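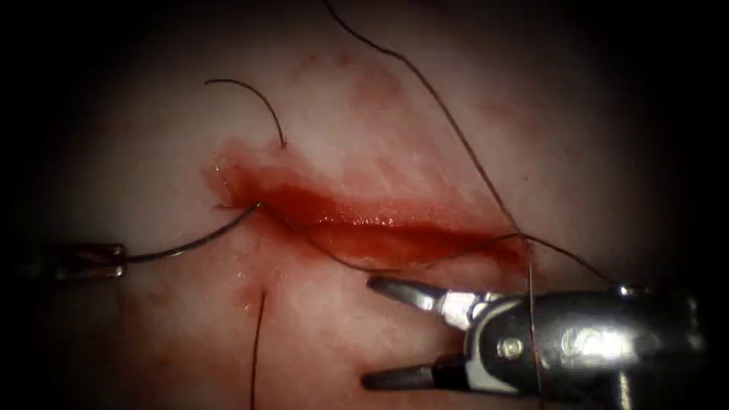 Suturing practice on tissue, both instruments at the incision.

Skills Lab Purchasing Group, Minutes
12 Oct 2020

My turn to write these up, so apologies in advance, I type the way I talk. We met in the small conference room across from the lab and got going a few minutes late because the projector wanted an update (again).

1. Last meeting's minutes
Approved with one fix. I had put down that the Andell service contract runs out in March. It renews in March, and we have to tell them before then if we want out. Corrected in the shared copy.

2. The Sando suturing package
This took up most of the meeting! Sando is the practice package Clerkard is offering for our two-arm surgical robot: tissue pads, suture packs, instruments set aside for training, and a video review service where you send in your recordings and get written comments back. We've all had the brochure for weeks. What we didn't have until now was a group opinion, and I'm happy to say we have one, more or less.

The quote is for 136 pads, with 100 hours of video review included. Extra review hours cost more and the price sheet is vague on how much more. I said I'd ask. The pads come in one size only, which the surgical side was fine with and the nursing educators less so, as they'd like something smaller for the short sessions.

We talked for a good while about thread. A couple of us feel the biggest hurdle for new trainees is keeping track of the loose strands while both arms are in use, and I agree, I still lose mine half the time. The question was whether the review comments would help with that or just say "mind your tails" over and over. The sample report Clerkard gave us had one good page on it and four pages of general advice. We'd like to see a second sample before signing anything. 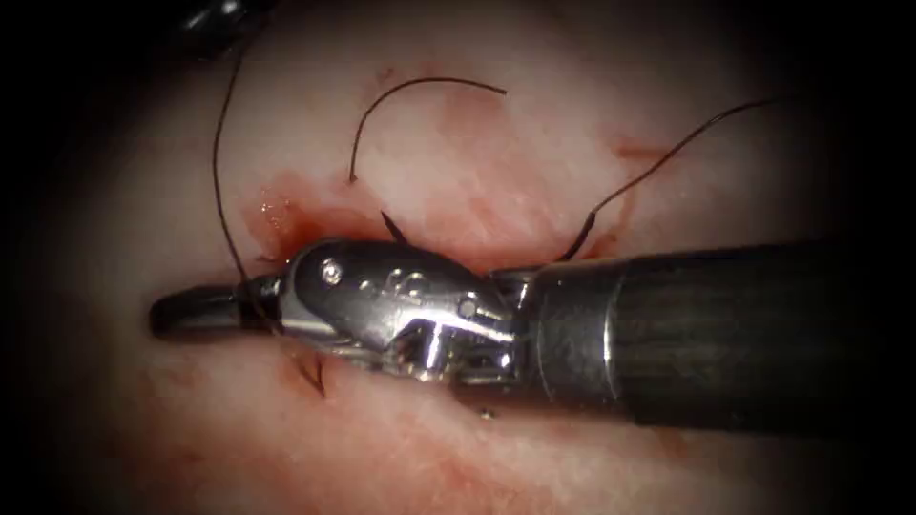

Jaw tip close to the tissue, with three strands of suture above the instrument.

There was also some back and forth over instruments. Clerkard wants us to use the training set that comes in the package and we would much prefer to use up the ones we already have. Their rep told me by phone that mixing is allowed but the warranty only covers theirs. I'd like that in writing, and so would everyone else at the table.

Storage: the pads need a cold shelf. Our fridge has one free shelf if the old Leone foam blocks get thrown out. Strong support for throwing out the Leone blocks.

Agreed: we like Sando enough to keep going, but we are not ready to order. I'll go back to Clerkard with our list (extra hours, smaller pads, second sample report, warranty letter).

3. Leone renewal
Leone sent a renewal for the bench kits, $480 for the year. Short discussion. The kits are fine for hand tying and they don't do a thing for robot practice, but the first-year group uses them all the time and the price hasn't moved. Approved.

4. Andell service visit
Andell has the lab down for a service visit and needs the room cleared the evening before. Their work order is number 123 if anybody has to call them. Please don't leave used pads in the sink. I am begging you.

5. Other business
The sign-up sheet for evening practice is going online. The paper one stays on the door until everybody has a login.
Someone asked if we could get stools with backs. Not from this budget, though I'm in favor!

To do
Me: questions to Clerkard, fix for last meeting's minutes, online sign-up.
Lab staff: clear the fridge shelf, confirm the room with Andell.
Educators: send me the pad size they want.

Next meeting is same room, same time, as soon as Clerkard answers. I'll send the invite.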